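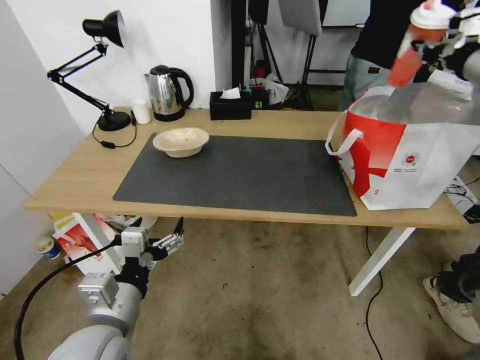

What should be left out on a desk when everything else has been put away?

A lamp, something to make a hot drink with, a cup, a box of tissues and one empty bowl. The rest can go in a drawer, on a shelf, or into a bag and off to whichever room it came from.

I have held this view for a good many years now, and I hold it more firmly the older I get, which I realise is what people say about most of their bad habits as well. But let me make the case, and if you are reading it at a desk with no room on it for your elbows, so much the better.

There is a fashion for the completely bare desk. You will have seen it in the catalogues that come through the door in September, the ones with a single pencil lying on an acre of pale wood. I tried it once. I lived in Jernside at the time, in a flat where the desk was also where I ate my dinner, and I got it into my head that I would be a calmer and better worker if the top was wiped clear every evening. For three weeks I kept it up. Every morning I carried the kettle in from the kitchen, plugged it in, went back for the cup, went back again for a teaspoon, remembered that I had a cold and went looking for the tissues, and by then it was half past nine and I had done nothing but walk up and down my own hallway. The desk looked lovely, I'll give it that.

What I had missed, I think, is that a tidy desk is meant to save you trouble. If a thing gets used every single day, putting it away is only a way of making sure you have to fetch it. I am quite happy for the stapler to live in a drawer. I see it perhaps once a month and we are both content with that. The kettle is another matter altogether, and I would no more put it in a cupboard each night than I would the chair.

Where the things stand does matter, mind you. Mine all go along the back, against the wall, with the lamp at one end so that its arm can swing in when the afternoons get short. The kettle keeps to its base beside the cup, near enough to pour without getting up. Tissues come next. I like them in a plain dark box, the sort that doesn't have meadow flowers printed on it, although my sister says I have become very stern about this and she may be right. Everything in front of that row is for work, and I have a big mat down to show where the work begins. It cost me 869 pence in a closing-down sale (they had priced everything in pence, for reasons I never got to the bottom of) and it is one of the best things I own. A cup that has wandered on to the mat looks wrong straight away, and you move it back before you've really thought about it.

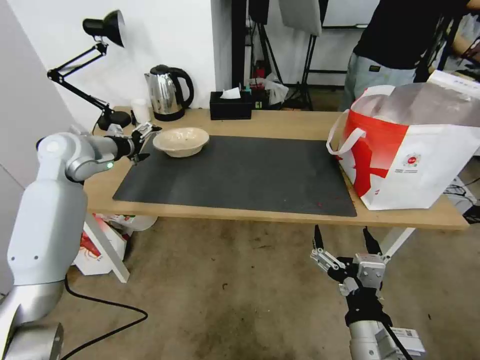
Now, the bowl. People argue with me over the bowl more than anything else, and I do understand why, as an empty bowl on a desk looks rather like something somebody has forgotten to wash up. Mine came from a pottery stall in Tiddale and it is wide and low, so that nothing can hide at the bottom of it. During the day it takes whatever is in my pockets or turns up under my hand: a bottle top, a rubber band, the odd button, a key that I am sure opens something. At the end of the day it has to be emptied, and I mean tipped right out and each thing dealt with. A bowl that is never emptied is just a heap with a rim round it. But one that is emptied every evening will do more for a desk than any set of little plastic trays, and I have owned a set of little plastic trays.

That leaves everything which doesn't belong on the desk at all, and for this I am a great believer in the shopping bag. I know there are handsome baskets sold for the purpose. There is a shop in Plarkton that had one in the window last April for 134 pounds, with leather handles, and I stood and looked at it for longer than I should have. A stout shopping bag does the job just as well, with two handles and an opening wide enough to get your hand in without a struggle. Stand it at the end of the desk, go along the top, and in goes whatever is lodging there without good cause. Spare cups first, in my house, as I collect them the way other people collect parking tickets. Then the jar with a spoon in it, the book I finished in the summer, the post that has been read and only wants filing. Put lids on anything that has a lid, and put the heavy things at the bottom, unless you enjoy mopping.

The important part is that the bag then leaves the room. I can't say this strongly enough! For most of one winter I had a full bag sitting by the desk, and I stepped round it so faithfully that I believe I could have done it asleep. Packing a thing up feels so much like finishing that you are quite likely to sit down afterwards with a cup of tea and count the job as done. So I carry it out first, through to the kitchen or up the stairs, and I have the tea when I come back with the bag folded flat under my arm.

I should admit to a corner where all this breaks down. At the far end of my row, past the tissues, there is a small gathering of bits and pieces that I have never managed to get rid of, and every desk I have ever envied has had something like it when I looked closely. A few bottles, a clock that needs a battery, a carrier bag with another carrier bag in it. I used to feel ashamed of it. These days I go through it when the clocks change and let it be the rest of the time, on the understanding that it stays in its corner and doesn't come forward on to the mat.

My sister, who keeps a bare desk and has kept one for nearly 9 years, thinks the whole arrangement is an excuse for having a kettle within reach. She does always accept a cup when she visits, though, and I have noticed that she puts it down at the back.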